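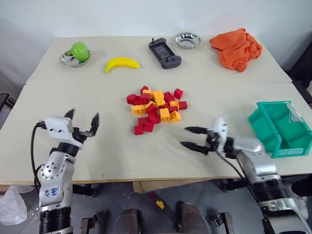 Toy brick day! I have been looking forward to writing this one up for ages, which tells you what sort of year I'm having.

If you've been reading for a while you'll know the bricks have lived in an old pillowcase ever since we moved to Zirthorpe. It was meant to be for the drive and then it just became where they live. The pillowcase is a terrible home for bricks. You can't see into it, you can't find a two-by-two without tipping the whole lot on the floor, and once they're on the floor you're going to stand on one. I have stood on plenty (in socks, in the dark, carrying tea).

So, a proper bin. I'd been eyeing off the teal-green ones for months and my neighbour Libor Říha finally talked me into it. He has them all through his garage, full of hose fittings and hinges, and he says the trick is to buy one size and stick with it so everything fits on the same shelf. I drove out to Drumex on the Clirden road and spent far too long in the storage aisle, and I came home with the one you see. It has a little label holder on the end, and I can't tell you how happy that makes me. I haven't written the label yet. I'm torn between "BRICKS" and something with a bit more dignity.

I did the sorting up on the two pale tables pushed together against the white wall. If you have the space I really recommend getting off the floor for this. My knees aren't what they were, and there's something lovely about having the whole pile at elbow height where you can get your fingers into it. The farther table is a touch higher than the near one and I used to find that maddening, but it makes a nice little ledge. Bricks stay down the front, everything else goes along the back, and nothing rolls into anything.

About that "everything else". Whenever I clear one thing I end up finding homes for five others, and they all queue up along the back while I decide. The toy banana belongs with the play food, easy. The orange cloth is my dusting cloth and it goes wherever I go. The black game controller needs to live somewhere it won't get sat on, and I'm thinking of the top drawer in the hall. The two silver bowls are from the kitchen and they're brilliant for this kind of job, you can drop odd bits in them as you find them and they make a very satisfying clink. The green apple was morning tea. It looked so good sitting in its bowl that I kept putting off eating it!

Now, the colours. We only have red and yellow, with the yellow leaning towards orange, and there's a lot more red. I think the set was meant to build fire engines. It came from a garage sale in August, 50 cents a handful, and the woman running it had very small hands so my daughter did the scooping. I'd always assumed I would want more colours one day, and I've gone right off the idea. With two you make proper decisions. We've had a striped tower, a chequered wall, a dinosaur with a yellow belly, and a castle that was red all over except for one yellow brick that was apparently the king.

I did think hard about separating them. There's a whole world of people online who sort by colour, then by size, then by some sort of code, with drawers inside drawers, and I went a fair way down that hole one evening. I'd even costed it up. But my kids don't build like that, they build by rummaging, and the noise of the rummage is half the fun (for them). So it's one bin, both colours, all in together, and a quick look through the pile on the way for anything that isn't a brick.

A few things I've worked out, in case you've got a pillowcase of your own to deal with:

Break up the old builds first. A big clump takes up a silly amount of room and someone will get upset if it goes in whole and comes out in bits. Ask before you do it. I learned that with the dinosaur.

If they need a wash, use lukewarm water and a drop of dish soap, then lay them on a towel stud side down overnight so they drain.

Tip the bin towards you while you load it. You can sweep bricks in with the side of your hand and you don't get that awful crash of dropping them in from above.

Don't fill it to the top. Leave enough room for a small arm to go in up to the elbow and stir.

Libor also swears by a scoop, an old flour scoop or the bottom half of a milk bottle cut on an angle. I haven't tried it but I've started saving a milk bottle, so watch this space.

The bin is going on the low shelf in the front room next to the puzzles, where the kids can drag it out themselves. My son has already asked whether it can be a boat. I've said yes, as long as it's a boat with bricks in it by dinner time.

Next up is the craft cupboard, and I'm a bit frightened of it. There are 14 glue sticks in there that I know of and I would bet on most of them having no lids. If you've got a clever way of storing felt scraps please leave me a comment, I read every one, and Libor's answer is going to be another teal-green bin.

Posted April 28, 2022 in Home, Kids' stuff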